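**Cell 2 walk-through, Tovar line, June**

- [x] E-stop reached from both sides. *Love the new height!*
- [x] Finger pads seated. *Scuffed, still gripping. Crisóforo has spares.*
- [ ] Floor tape. *Peeling by the cart, redo before second shift.*

Cup sorting used to be all wrists, and Iraís says hers feel great now that she runs the cell.

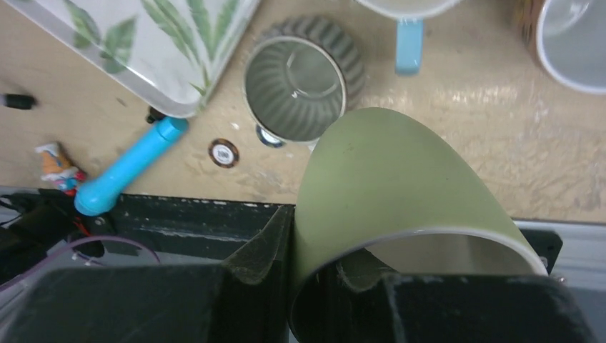
Who can restart the cell after a stop?

Anyone signed off by Iraís Espinoza, once the gate is shut.

- [x] Restart log filled in through 2,405.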